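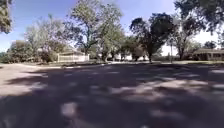
The Width of a Quiet Street

Trees, curbs and a great deal of asphalt in the east end of Trarnen

5 June 2020

The streets in the east end of Trarnen are wider than they need to be. Two cars can pass with a third parked at the curb, and a moving truck can turn around in one try. Most of the day there is nothing on them at all, and for a few hours in the morning the main thing using the pavement is shade.

The neighborhood was laid out all at once, on former hay fields, by a developer called Bisgaard that built 341 low houses and then left town. The plan survives in the library, folded into a drawer with the sewer maps. It shows a loose net of curving streets, a few short ones that cross them at a slant, and large rounded corners wherever two of them meet. The streets were drawn wide because the builder expected a bus line. The bus went down the county road instead, and the width stayed.

People who grew up here tend to talk about the corners first. On an older street grid, a corner is a square thing. You walk to it, stop, and step down. In the east end the curb swings around in a long bend, and the crossing at the middle of the bend is a good deal longer than the crossing farther up the block. Children are taught to walk up before they cross. Many adults cut straight over the middle, because they can see a long way in each direction.

They can also hear. A car on dry asphalt makes a steady hiss that carries over the lawns well before it arrives, and on a still morning you can follow one through the neighborhood by ear, out past the county road and gone.

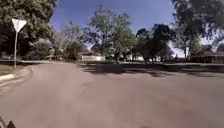

Yield signs suit streets like these, and the east end has more of them than the rest of town. The usual argument is that a driver who can see the whole intersection doesn't need to come to a dead stop at it. The usual reply is that drivers coming off the county road are still going county road speed. Both arguments have been made at public meetings for 16 years. In that time one corner, at Narkik Street, has been changed to a stop, after residents on the inside of the bend sent in a letter with a lot of signatures. The rest remain as they were.

The trees came with the houses, or soon after. Bisgaard put one sapling on each lot and let the buyers choose where it went, within reason. Some owners planted theirs near the street and some tucked it up against the house, and a few added others. A count two years ago found 443 trees near enough to the road to shade it. They vary a lot. There are heavy, dark crowns that block out the sky, and thin, open ones with the light coming through. There are pale trees that look almost silver at noon. Walk a single block and the ground under you changes from bright to spotted to nearly dark and back again.

That matters to asphalt. Fresh pavement is close to black, and it fades with sun and traffic to the dull gray that most people think of as road color. Sun dries out the binder that holds the stone together. A shaded stretch and an open one, paved the same day, will age differently. Shade brings its own trouble, though. Leaves collect in the gutter and hold water there, and roots go looking for room under the edge of the slab.

The last full paving job was done by Jodemon Paving, the contractor that handles most of the small towns in the county. Since then the work has been patches. A patch crew cleans out the bad spot, fills it, and packs it down level with the road around it. A good patch is smooth enough that you wouldn't notice it from a car. You notice on a bicycle, and you certainly notice on roller skates. Anyone who learned to skate in the east end can still tell you which side of the street to take. 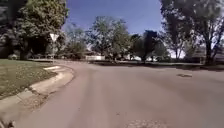 The curb bends around a corner lawn, with the yield sign near it against the trees.

Curbs get less attention than they deserve. The ones here are plain concrete, poured in place, with a shallow gutter along the foot. The gutter is the reason the streets drain. Each road is built slightly higher down the middle, so rain runs to the sides, then along the gutter to the nearest inlet. In a hard storm you can stand on the lawn and watch it work, a thin stream along each side with bits of grass in it. When an inlet plugs, the water backs up across the low corner and somebody comes out with a rake.

The strip of grass by the curb belongs to the town and is mowed by whoever lives behind it. That has been the custom from the start, and it gives the street an uneven look that residents seem to like. By June some strips are already going yellow. Watering them is a matter of opinion. One school of thought holds that grass next to hot pavement will brown no matter what, and that it will come back in October when the nights cool off. The other school has sprinklers, and some of the water ends up in the road.

From time to time the town looks at making the streets narrower. A proposal last year would have rebuilt 3 corners with tighter curbs, which would shorten the crossings and slow down turning cars. It would also have meant taking out several mature trees to move the drains. That part was unpopular. The proposal was sent back for another drawing, and the drawing hasn't come back yet.

Meanwhile the extra width gets used. Street hockey fits easily. So does a dumpster, a boat trailer or a folding table for a yard sale. On summer evenings people walk in the road itself, side by side, and move over when they hear a car. The sidewalks are perfectly good, but they are only wide enough for two, and the talk goes better in a row.
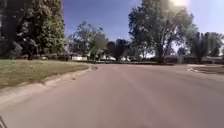
Mown lawn and concrete curb along one of the gently curving streets, with low white houses beyond.

The best time to see the place is the middle of a clear morning, on foot, before the sun is straight overhead. Park by the library and walk east on Bisgaard Avenue until the road starts to curve. The first stretch is open and bright, and the trees close in after the second bend. There is no shop out that way and no bench, so bring water.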